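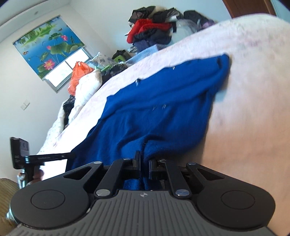
3. Puesta a punto y mantenimiento de la pinza manual

3.1. Configuración mecánica

La pinza Grakon empleada en el proyecto es un útil de mano con dos mecanismos articulados y un cuerpo central nervado. En cada lado, un brazo inclinado une el cuerpo con el soporte de la punta. Los pivotes son seis, tres por lado; los dos inferiores tienen la cabeza mayor y soportan la mayor parte de la carga lateral.

Las tareas de la serie textil se realizan con prendas de punto extendidas sobre una cama. El tejido grueso forma pliegues que entran entre las puntas, y esto condiciona el ajuste: una apertura correcta para piezas rígidas resulta insuficiente para una manga doblada. Tras las pruebas preliminares se fijó una apertura máxima de 50 mm y se descartó la de 40 mm indicada en la memoria anterior.

3.2. Procedimiento de ajuste

Antes de cada serie se sigue este orden:

Limpiar las puntas con un paño sin pelusa y retirar las fibras atrapadas en la separación.
Comprobar el juego de los pivotes a mano, empezando por los inferiores.
Cerrar la pinza por completo y poner a cero el codificador.
Abrir hasta el tope y anotar la lectura en la hoja Novik.
Repetir el cierre. Si la diferencia entre lecturas supera 2 cuentas, se vuelve al segundo paso.

La lectura nominal a apertura máxima es de 1.767 cuentas. En enero se registraron valores inferiores en varias sesiones consecutivas. Kimutai Mosoti desmontó el lado derecho y encontró hilo enrollado en el pivote inferior, por detrás del brazo -- una zona que no se alcanza con el paño. Desde entonces la limpieza semanal incluye esa zona, con pinzas finas y la articulación abierta.

3.3. Puntas y desgaste

La cara interior de las puntas tiene una textura fina que retiene el tejido con poca fuerza de cierre.

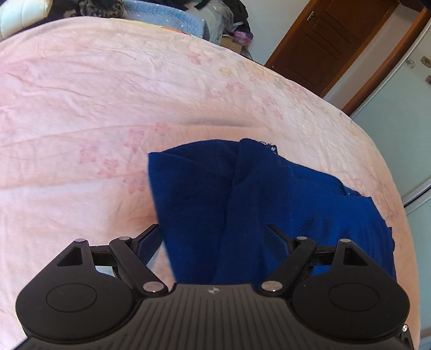

El desgaste de esa textura no es uniforme. Se concentra en el extremo, donde se inicia el agarre del borde de la prenda, y apenas afecta a la base. La sustitución se hace siempre por parejas; en el banco de Plostine se probó a cambiar una sola punta y el tejido giraba al levantarlo.

Los tornillos se aprietan en dos pasadas alternas. No se aplica fijador de roscas en los pivotes, solo en la fijación de la punta. El lubricante Marti se reserva para los ejes y se retira el sobrante antes de cerrar -- cualquier resto acaba en la prenda.

Queda pendiente medir la holgura de los pivotes superiores con galga. Hasta ahora se ha valorado al tacto, y los resultados de dos operadores distintos no son comparables.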